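I have fallen completely in love with pouring water. Stay with me!

It started in June, when Mafalda Carrilho told me I should stop buying drinks on road trips and take a proper bottle. I had one already, a plain cream one with a steel neck, and it had been living behind the cake tins for ages because I could never fill it without soaking the bench. Our kitchen tap is low and the sink is shallow, so the bottle only goes under at an angle and half the water runs down my sleeve. The answer is a cup. A plain old plastic party cup, the reddish kind, left over from Bernardo's birthday.
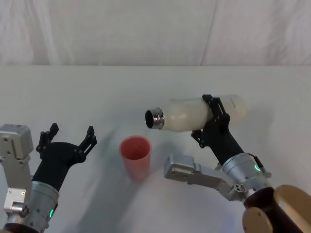 I bought a sleeve of 40 of those cups and we used maybe a dozen, so I've got a lifetime supply of fillers in the cupboard. They're light, they don't mind being dropped, and if you squeeze the rim ever so slightly it makes a little spout (my favourite discovery of the year, and I'm including the bakery on Kundel Street). Mugs are hopeless for this, by the way. The lip is too thick and the water dribbles back underneath.

I keep the lid well away while I'm filling, over by the kettle, and I always check the threads on the neck before it goes back on. Grit from the beach gets in there and then the whole thing grinds – a horrible noise. An old toothbrush and a drop of dish soap sorts it out in no time.

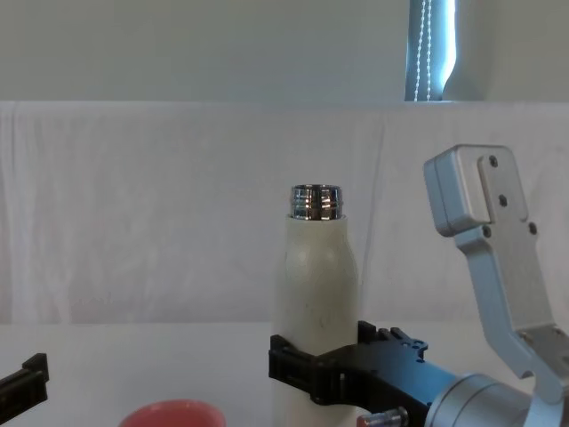

Laurinda thinks I should get a new one in a nicer colour. Absolutely not! Mine is scuffed and smudgy and I adore it. It's been to the coast and back more times than I can remember, and it has rolled the length of the car at least once.

My other tip is to go slowly. Start with a thin stream and bring the cup right down near the neck, then tip a bit more once you've got your aim.

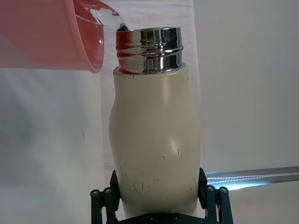
Rasa does hers with lemon slices, which I tried, and then spent an evening fishing them out with a chopstick. Plain water for me from now on, maybe a sprig of mint if the pot on the balcony ever recovers. Next trip is up to Benvinda's place, and I'm bringing a second bottle for the dog.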